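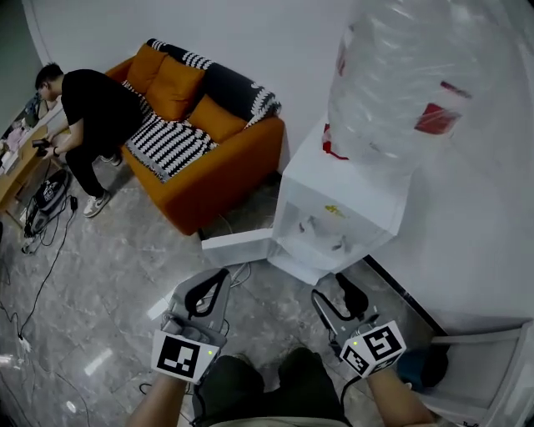

Where do I put the sitemap address in Ustau?
Under Settings, then Crawling, in the box marked Sitemap URL. Paste the full address, including the https part, and press Save. The box will accept a half-typed address without complaint, and then do nothing with it for weeks.

3. Submitting your sitemap

Before you start, your site must be live and the "Hide from search engines" switch must be off. Check the switch even if you remember turning it off.

1. Open the Crawling tab and paste the sitemap address.
2. Press Test. Ustau fetches the file and lists the pages it found.
3. Compare that list with your own menu. Old drafts have a way of turning up, usually titled "test 2 final."
4. Remove any page you would be embarrassed to rank for.

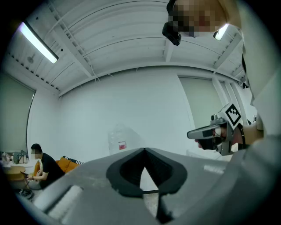 5. Press Submit and wait 15 minutes before pressing it again. Pressing it harder has no effect.

Note: Sites moved over from Bremetti keep their old sitemap for 7 days. During that time both addresses work.

Caution: Do not list the same page under 2 addresses. Search engines will pick one, and they have poor taste. Set the preferred address under Pages, Canonical.

If the status still reads Pending after nearly 3 days, see Section 4, Crawl Errors.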